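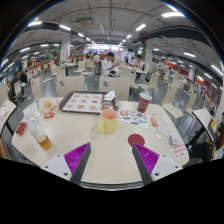 Aketti opens table-clearing program for quick-service restaurants in Olthorpe

OLTHORPE, April 12, 2022 - Aketti, a supplier of tableware and training for small restaurants and cafés, announces today the start of Clear Table, a program that helps restaurants, cafés and canteens to sort what their guests leave behind after a meal. The program begins in 15 restaurants in Olthorpe and will be offered to other towns from November.

When a guest stands up from a table in a quick-service restaurant, many small things can stay on it. There is a tray with its paper liner, a napkin, a paper cup, some packets, and maybe a bottle with a little drink still in it. Next to them can be things which should never go in the trash, such as a mug or a sheet of stickers that a child would like to take home. The person who clears the table has very little time to decide where each thing belongs. In most places everything on the tray goes into one bag.

Aketti has visited 47 restaurants and cafés in the region before it prepared the program. In many of them the staff told us the same: they are willing to sort, but the bins are far from the tables, the signs are difficult to understand and new colleagues receive no explanation on their first day.

What the program contains

Each restaurant that takes part receives a clearing station, a set of table cards and a training for the staff. The training takes 2 hours and is held in the restaurant itself, before opening, at the same tables where the guests will sit later in the day. Participants work with a table set as it would be after a normal lunch. They clear it, they compare what they have put in which bin, and then they set it again and change places.

The order of work is simple and is printed on the table card:

Take first what can be washed. Mugs, glasses and coasters go on the upper shelf of the station, and the tray stays on the table until the end.

Empty the bottles and cups. Liquid goes in the drain container. The bottle goes in the plastics bin with its cap on, and the paper cup goes in the cup tube without its lid.

Look for what is not opened. Sauce and seasoning packets which are still closed and clean are put in the small box on the side of the station. Each restaurant decides by its own hygiene rules what is done with them afterwards.

Keep apart what may belong to the guest. Stickers, toys, small boxes and cards are easily missed when they lie between packets. They are kept at the counter until closing time.

Fold the liner last. Napkins and scraps are placed in the middle of the paper, the paper is folded over them, and the tray is free to be wiped.

Aketti asks for one more thing, that the table is wiped after the tray is gone and not before. It sounds like a small matter, but in our visits we have often seen a clean half of the table and a sticky half where the tray was standing.

The clearing station

The station was designed by Aketti and is produced by Kusura, a maker of restaurant furniture. It has 3 bins, a drain container, a cup tube and an upper shelf for items to be washed. It stands on wheels with brakes, so it can be moved between the tables in the busy hours and pushed against a wall in the evening. The openings have different shapes - round for cups, wide for paper, narrow for plastic - and the signs use drawings with only a few words. This was a wish of several restaurants where the staff speak different languages.

A smaller version without wheels is available for cafés with few seats. It can be placed on a counter and has the same openings and the same signs, so a person who works in two places does not need to learn again.

First experiences at Café Lefèvre

Café Lefèvre, on the market square in Olthorpe, has used a test version of the station during the winter. The café serves both drinks in mugs and food on trays, and this mix was the reason why it was chosen for the test. According to the café, the biggest change for the staff was that mugs and coasters come back to the kitchen at once and do not wait under paper at the bottom of a tray. The guests also began to use the station by themselves, although the café had not asked them to do it.

The test led to some corrections. The drain container was made deeper, the box for unopened packets received a lid and the drawing of a bottle was changed, as some guests had understood it as a sign for glass.

Participation and cost

The training and the table cards are free of charge for the first 15 restaurants. The clearing station is lent to them until November, and after this they can return it or buy it at a reduced price. Restaurants, cafés and canteens which would like to take part in the next round can already register their interest with Aketti.

About Aketti

Aketti supplies trays, mugs, coasters and table accessories to small and medium restaurants, and gives training in service and cleaning. The company has its office and its showroom in Olthorpe.

Press contact

Aketti, Press Office, Olthorpe
Pictures of the clearing station and samples of the table card can be requested from the press office.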